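Atelier : bien travailler à table avec des pinces tenues en main

Conseils pratiques, page 2 : la table, les câbles, les objets

Les règles qui suivent valent pour tous les postes où l'on manipule de petits objets avec une paire de pinces, que le travail serve à régler un automate ou à enregistrer des gestes. Elles viennent des consignes affichées chez Sunalen, reprises et raccourcies par Osaze Bashir après une saison passée à l'atelier de Stanthorpe. Rien de compliqué, mais il faut s'y tenir d'une séance à l'autre.

Avant de s'asseoir

Débarrasser la table de tout ce qui ne sert pas à la tâche. Un tournevis oublié dans un coin finit sous une mâchoire ou par terre. Les tasses restent sur le rebord de la fenêtre, les téléphones dans le casier.

Passer un chiffon sec sur le plateau, puis sur les mâchoires. Pas de produit gras. Si un nettoyant a été utilisé, attendre que la surface soit sèche avant de poser quoi que ce soit.

Régler le siège pour que les avant-bras arrivent un peu sous le niveau du plateau. Trop haut, on force sur les poignets. Trop bas, on lève les épaules et on le sent le soir.

Retirer bagues, bracelets et montre. Les manches sont serrées au poignet ou retroussées.

Les câbles

Faire descendre le câble de chaque pince du côté de l'opérateur, par le bord avant de la table. Il ne traverse jamais le plateau. Laisser assez de mou pour aller jusqu'au fond de la table sans tirer sur la prise.

Au sol, regrouper les câbles et les tenir hors du passage. Une gaine fendue suffit pour un poste fixe ; pour un poste que l'on déplace, des attaches autoagrippantes sont plus commodes que des colliers qu'il faut couper à chaque fois.

Les pieds de supports portent un ruban jaune et noir. Quand il se décolle, on le remplace le jour même — une bande relevée accroche les semelles.

La position de départ

Chaque prise commence de la même manière : une pince dans chaque main, au bord avant de la table, mâchoires tournées l'une vers l'autre. Les objets sont devant, à portée des deux mains. Avec un bac et une baguette de bois, le bac se place vers le fond, la baguette en biais à gauche, bien dégagée.
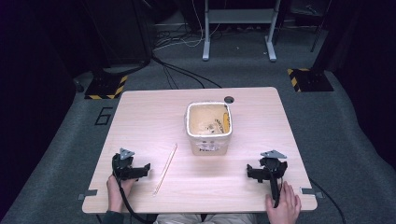

Choix et entretien des objets

Prendre des bacs en plastique à bord arrondi. Les arêtes vives marquent les mâchoires. Un bac taché peut encore servir, un bac fendu part à la benne.

Les étiquettes restent en place tant qu'elles tiennent bien. Une étiquette à moitié décollée se retire entièrement, colle comprise : elle adhère à la pince et fausse le geste.

Passer le doigt sur les baguettes avant chaque série et écarter celles qui ont des échardes. Garder la même longueur pendant toute la série. À Stanthorpe, elles sont rangées par paquets de 50 dans une boîte fermée, à l'abri de l'humidité.

Pendant le travail

Tenir la poignée sans la serrer. Une main crispée tremble au bout de quelques minutes.

Approcher l'objet lentement, fermer les mâchoires, marquer un temps, puis lever. On ne rattrape pas un objet qui tombe : on le laisse finir sa course, on repose les pinces et on le remet à sa place.

Une prise ratée se note comme ratée. Elle ne s'efface pas et ne se recommence pas en douce. Sur la fiche Worenel, c'est la ligne 41, à remplir avant de passer à la suite.

Ne jamais mettre les doigts entre les mâchoires, même à l'arrêt. Pour dégager un morceau coincé, débrancher d'abord.

Faire une pause dès que le pouce fatigue, et changer d'opérateur si la gêne revient.

En fin de séance

Reposer les pinces à plat, mâchoires ouvertes. Vérifier les vis des plaques métalliques sans les bloquer : un quart de tour de trop abîme le filetage. Enrouler les câbles en boucles larges, jamais autour de la poignée.

Vider les bacs, ranger les baguettes, signaler ce qui a cassé sur le cahier du poste. Les pièces de rechange se demandent chez Henare avant 16 heures pour être prêtes le lendemain matin.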